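第4章　初期配置をつくる（Plorura 評価環境 セットアップガイド）

4.1　この章で行うこと

前の章までで、アームの原点合わせとカメラの取り付けは済んでいるはずです。お疲れさまでした。あの章は長いので、続けて読んでこられた方は一度お茶でも飲んでから先へ進んでください。

この章では、取り出し順序の推定手法 Sumon を評価するための初期配置を、ひとつ自分の手でつくってみます。Sumon は、アームが退避した状態で撮った一枚の静止画から「どの物体を最初に動かすか」を決め、動かし終えるとまた一枚撮って次を決める、という単純な繰り返しで動いています。動作中の映像は使いません。そのぶん最初の一枚への依存が大きく、配置の段階で手を抜くと、あとで結果の表を眺めながら首をひねることになります（私は何度もひねりました）。

慣れるまでは一配置に時間がかかりますが、三日も続ければ手が覚えてくれます。どうぞ気楽に取り組んでください。

4.2　用意するもの

・作業箱（灰色の内壁のもの。旧型の白い内壁の箱は使いません）
・物体セットB（赤い台、黒いL字ブラケット、黄色いブロック、緑のアーチ）
・配置シート（シード番号を入れると Komham サーバーから印刷できます）
・乾いた布
・床に貼る位置決め用の型紙

型紙は研究室ごとに切って使ってください。原図は付録Cにあります。印刷するときは「用紙に合わせる」を必ず外しておきましょう。

4.3　配置の手順

1. アームを退避位置へ送り、操作画面の状態表示が「PARK」になったことを確かめてから、教示ペンダントの非常停止を押します。

注意：作業箱に手を入れているあいだは、非常停止を解除しないでください。二人で作業するときは、手を入れる人がペンダントを持ちます。これは Kazlauskienė 棟で評価を行うときの決まりですが、ほかの場所でも同じようにしていただけるとうれしいです。

2. 箱の床を布で拭きます。濡れた布は使わないでください。床に筋が残ると、乾いたあともしばらく領域分割の結果に響きます。

3. 型紙を床に敷き、配置シートの番号と型紙の番号が合っているかを声に出して読み合わせます。一人のときも声に出すのがおすすめです。少し気恥ずかしいのですが、これで取り違えがずいぶん減りました。

4. いちばん奥に来る物体から置きます。基準配置 B-237 では、赤い台が最初です。手前から置き始めると、奥へ手を伸ばした袖が先に置いた物体に触れてしまいます。

5. 続いて中ほどの物体を左、右の順に置きます。B-237 ではブラケットが左、黄色いブロックが右です。黄色いブロックは寝かせ、台の手前の角あたりから右手前へ向けて斜めに置いてください。角度は型紙の線に合わせます。

6. 最後に緑のアーチを手前に置きます。黄色いブロックの手前の端に近づきますので、指先で押し込まず、上からそっと下ろしてください。

7. 型紙を手前へ引き抜きます。途中で物体が動いたと感じたら、迷わず手順3へ戻ってください。「たぶん動いていない」という配置は、だいたい動いています。

8. 箱の前から一歩下がり、照明の影が床に落ちていないことを確かめてから、非常停止を解除して撮影ボタンを押します。

補足：物体どうしの間隔は、配置シートの値から前後2ミリまで許容しています。三つ以上の物体でずれが同じ方向に出ているときは、型紙そのものがずれている可能性が高いので、型紙の角を箱の奥の隅に当て直してください。

4.4　撮影結果の確認

撮影が終わると、画面の左に静止画、右に推定された順序が表示されます。まず左だけを見てください。右側を先に見てしまうと、どうしても「この順序なら合っている」という目で配置を眺めてしまいます。Kirsten Desjardins さんの提案で、いまの版では右側が初めのうち伏せてあり、確認欄に印を付けると開くようになっています。

確認する点は次のとおりです。

・シートに載っている物体がすべて写っていること
・手や袖、型紙の端が残っていないこと
・白飛びが物体の上にかかっていないこと（壁の上端より外側が明るく写るのは差し支えありません）

白飛びが物体にかかるときは、露出の値を一段下げて撮り直します。二段以上下げるとブラケットのような黒い物体の輪郭が床に沈みますので、一段で足りなければ照明のほうを動かしてください。

注意：撮り直した場合も、最初の静止画は消さずに「保留」へ移してください。失敗した一枚も、あとから原因を調べるときの大事な手がかりになります。

4.5　評価の考え方と、これまでの結果

ここは読み飛ばしても作業はできます。ただ、毎日箱に手を入れてくださる方には、なぜこんな細かいことをお願いするのか知っていただきたくて、少し書いておきます。

現在の記録は全部で2339配置あります。そのうち2000近くは学習に使ったもので、残りは手法を選ぶときにも本評価のときにも学習側へ混ぜていません。配置ごとに、人が決めた許容順序の集合を用意し、Sumon の出した順序がそのどれかに一致すれば正答とします。正解をひとつに絞らないのは、離れて置かれた二つの物体なら、どちらから取ってもかまわないことが多いからです。

許容順序は二人が別々に書き、食い違ったものは Tarmo Juška さんを交えて話し合って決めました。食い違いがあったのは543配置です。思ったより多いと感じられるかもしれませんね。内訳を見ると、隣の物体とほとんど触れそうな位置にあるものをどう扱うかで意見が割れていました。慎重な人は先にそれを逃がし、大胆な人はそのまま上へ抜けると考えます。どちらも筋は通っていますので、両方を許容とした配置も少なくありません。

手法の側にも同じ難しさがあります。一枚の画像では、物体どうしのすき間がカメラの向きによって広くも狭くも見えます。Sumon はすき間を一つの値で答えず、幅をもった推定として持っておき、幅が広いときには近くの物体を後回しにします。この後回しの規則を外すと、接触による失敗が目立って増えました。反対に規則を強くしすぎると、安全に取れるものまで後回しにしてしまい、順序がやたらと遠回りになります。いまの既定値はその間を取ったもので、設定画面の「慎重さ」から変えられます。評価中は変えないでくださいね。

4.6　うまくいかないとき

推定順序が毎回変わる
　同じ静止画で順序が変わるなら、乱数の固定が外れています。設定画面の「再現モード」を入れてください。撮り直すたびに変わるなら、照明のちらつきをまず疑います。

画面に「物体数不一致」と出る
　配置シートの読み込み違いがほとんどです。セットAとセットBのシートは見た目がそっくりですので、右肩の文字を確かめてください。

一つの物体が二つに分かれて認識される
　開口や段差のある物体で起こることがあります。4.3の手順へ戻る前に、領域分割だけをもう一度走らせてみてください。それで直らないときは静止画を「保留」に移し、Gintarė Sproģis さんまでお知らせください。

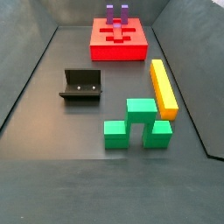 Agnese Siliņa

基準配置 B-237 は、新しく加わった方に最初につくっていただく配置です。五回続けてつくり、五枚とも4.4の確認を通ったら、次の章の自動評価へ進んでください。四枚目あたりで気が緩みますので、そこで一度、型紙の番号を読み直しておきましょう。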